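Hand gripper check, table station, March

Did this one with Araba before we let the pair back out on the table. Kjell had already tightened a few bits, so some of it was just me nosing over his work.

Finger pads, both sides: OK. Gave them a wipe and pushed on the edges with my thumb, no lifting.
Pivot pins: OK, but one felt gritty. Drop of oil, wiped off.
Linkage screws: one was loose on the second tool, nipped up. Please don't lean on them, they're tiny!
Full open and close, 32 times: OK on the first tool, slight stick on the second until the oil got in.
Handle and trigger: OK.
Cable strain relief: NOT OK. Tape is holding for now, new clip ordered from Drerkmont.

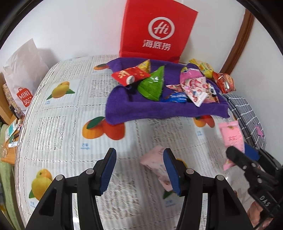

Pads are what I fuss over most, and I'd swap them well before they look tired. Shiny wrappers show up a bad pad quicker than anything I know, and the pointy ones are the worst, like that lime-green pyramid on the purple cloth. Try a corner grip on one of those before you sign, and a flat packet too. If it creeps, clean the pads and go again (warm water, a drop of soap, no solvent please).

Pinch points: OK. Keep your spare hand well back when you test the close.
Table cover: OK, lies flat enough, but check that nothing snags on the openwork.
Spare pads in the drawer: 4 left. Elsa, can you get more in?

Next check after 8 more hours of use. Strain relief stays open until the clip turns up.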